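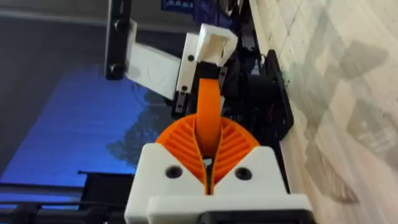 Jun 2, 2019

We got the keys to the house on Karras Road in March, and I've been meaning to write up what I learnt from doing the place up ready to let. It's our third one now (the first was a flat I'd rather forget) and every time I tell myself I'll keep proper notes, and every time I end up with a pencil and the back of a paint tin. So this is me typing up the paint tin.

## Before you buy so much as a brush

Walk round with the survey in one hand and a roll of masking tape in the other. Wherever the survey mentions something, stick a bit of tape on the wall and write the page number on it. I did this at Narkside, our second house, and it saved me ringing the surveyor every five minutes to ask which chimney breast he meant.

Then live with the list for a week if you can bear it! I was all set to rip out the bathroom at Karras Road. A week later I'd cleaned the grout with a paste of bicarb and water, put new silicone round the bath and bought a decent toilet seat, and that was the bathroom done. The grout wants an old toothbrush and some patience. Rinse it well and go over it again the next day.

## Silicone

I used to be dreadful at this. What changed things for me was filling the bath with water first, so it's sitting at its lowest when the bead goes in, and leaving the water there until the sealant has set. Tape above and below the line, run the bead, smooth it once with a wet finger and pull the tape off straight away while it's still soft. Once! If you go back and fiddle you'll make a mess of it, and I say that as a lifelong fiddler.

All the old stuff has to come off before you start. New silicone won't stick to old, and I don't care what the tube says.

## Paint

Same white on every ceiling in every house, same off-white on every wall. Boring, I know, but when a tenant moves out I can touch up a scuff without repainting the room. I decant what's left into clean jam jars, right up to the brim so there's hardly any air in there, and write the room and the date on the lid. The shade I use is Distasum, their flat one, and it touches up nicely if you dab it on with a bit of sponge. A brush leaves a shiny patch that you'll see every time the sun comes round.

Kitchens and bathrooms get the wipeable sort. Wash the walls down with sugar soap first, starting at the bottom and working up so you don't get dirty runs down the dry part, then rinse.

## Doors that stick

Don't plane anything until you've checked the hinges. Two of the bedroom doors at Karras Road were catching at the top corner, and all it took was a longer screw in the top hinge. If the hole's chewed up, glue in a couple of matchsticks, let them dry, snap them flush and put the screw back. And rub a candle stub along the edge if it's only a squeak.

## Keys, meters and the boring drawer

One kitchen drawer in each house has the spare window keys, the radiator key, the manuals and a card saying where the stopcock is. I also tie a luggage label to the stopcock itself. When Stavros Tzanetos took the Narkside house off us he said the drawer was the best thing in it, which I've decided was a compliment.

Try turning the stopcock before anyone moves in, by the way. Ours hadn't been touched in years. Open it all the way and then turn it back a quarter, and it's much less likely to seize.

## What it cost

I'd put £3,000 aside for the lot. The carpet for the stairs and landing was the big one at £1,000, and I don't regret a penny, but I do wish I'd painted the banisters before it was fitted and not after. Eleven evenings with dust sheets on a brand new carpet! The blinds were £90 for the whole of the downstairs, from Vollero's closing-down sale, and I cut them to width in the garden with a junior hacksaw and a strip of tape round the cut to stop it splintering.

Measure blinds at the top, middle and bottom of the recess and go with the smallest. Old windows are never square.

Still to do: the back gate, the loft hatch (it drops bits on your head), and the airing cupboard shelf, which is waiting for me to find the other bracket.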